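Halik Towels, data card

Version of July 3, 2023. Maintained by the Barbu group.

Summary

Halik Towels is a set of 2,598 demonstrations of towel handling, recorded by people working with two hand-held grippers, one in each hand. It was collected to train the Darard policy, which maps wrist camera views to gripper motion. No robot arm was used during recording. The set covers laying out, folding in half, folding in quarters and stacking.

Contents

There are 4 tasks, each with its own folder. Every demonstration has two video files (left and right gripper), a pose track for each gripper, the jaw opening over time, and a short text label. The files for one demonstration share the same number. If a number is missing, the demonstration was removed during review and the number was not used again.

The quarter fold is the largest task, with 900 demonstrations. Stacking is the smallest and should be treated as a test of transfer more than as training material on its own.

How it was collected

Operators stood at a padded table and started each demonstration with the towel dropped in a heap. They were told to work at a normal pace and to keep both grippers over the table until the end. A second try at a missed grasp was allowed and was left in the recording. Demonstrations with more than two missed grasps in a row were thrown out.

Each operator did 50 practice folds before anything was saved. Practice folds are not part of the set.
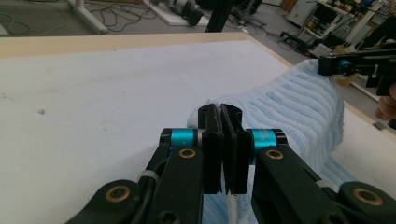 Grasps on a thin fold of cloth are the hardest part of the data to use. The jaws hide the contact point from the camera on the same gripper, and the jaw opening is often close to zero with or without cloth between the pads. We recommend using both views when training a grasp detector.

Known problems

Pose tracks drift when a gripper is held still for a long time. Early stacking files have a small time offset between left and right; run inano_sync before loading them. Text labels were written by several people and do not use the same words for the same fold.

Loading

Install the Inano reader, point it at the top folder and pass the task name. The reader skips files that fail the checksum and writes their numbers to skipped.txt. A corrected set of labels is planned for August.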